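Minutes of the Cullinane folding cell safety meeting
Sundport workshop, September, 14:00
Present: cell operators, maintenance, software, safety representative, Flindatberg site by phone

1. Minutes of the last meeting
Agreed, with one correction to item 4: the spare fingertip pads were ordered by Sundport, not by Flindatberg.

2. Right arm failing to let go
Operators reported that the right gripper stayed closed after a release command during shirt work. The left gripper opened as normal and the left arm began to lift, so the garment was pulled tight between the two. The operator pressed the stop. No injury, one torn seam. The log shows fault code 559 on the right wrist.

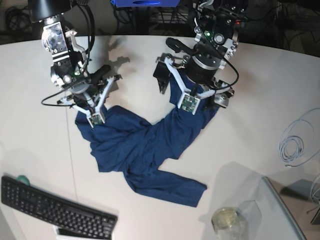
Item 2: both grippers on the navy shirt, table at Sundport.

Maintenance has checked the wrist connector and found it slightly loose. It has been reseated, but the meeting did not accept this as the full cause. Software said the left arm should have waited for the right to confirm release – it did not, and that is a separate fault.

The release has been run 900 times since without a repeat. Flindatberg asked for the same test with the arms at full reach, where the cable bends most. Agreed.

3. Stop response
The arms took 55 milliseconds longer to halt than the figure in the Isov safety sheet. The safety representative wants this explained before any unattended running. Until then an operator stays within reach of the stop button and speed is held at 20 per cent.

4. Items on the table
The keyboard and the glass jar are both within reach of a dragged garment. Operators said the keyboard is needed at the table for now.
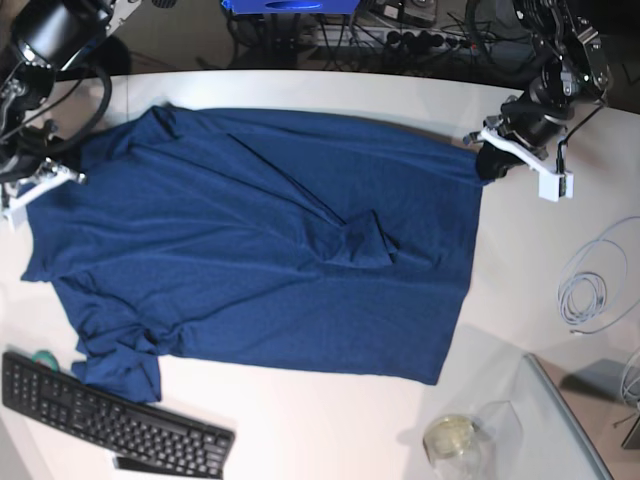

Item 4: shirt laid out, with keyboard at lower left and jar near the bottom hem.

Agreed that the jar goes to the side bench and the keyboard gets a marked position further out. Loose cable on the right-hand side to be put away at the end of each shift.

5. Actions
Maintenance – replace the right wrist connector, keep the old one for inspection.
Software – add the release check to both arms and send the change note to Flindatberg.
Safety representative – write to Isov about the stop time.
Operators – clear the table as in item 4, and log every 559 even if it clears by itself.

6. Any other business
The door to the workshop is still sticking. Reported again.

Meeting closed 14:50. Next meeting once the full reach test is done.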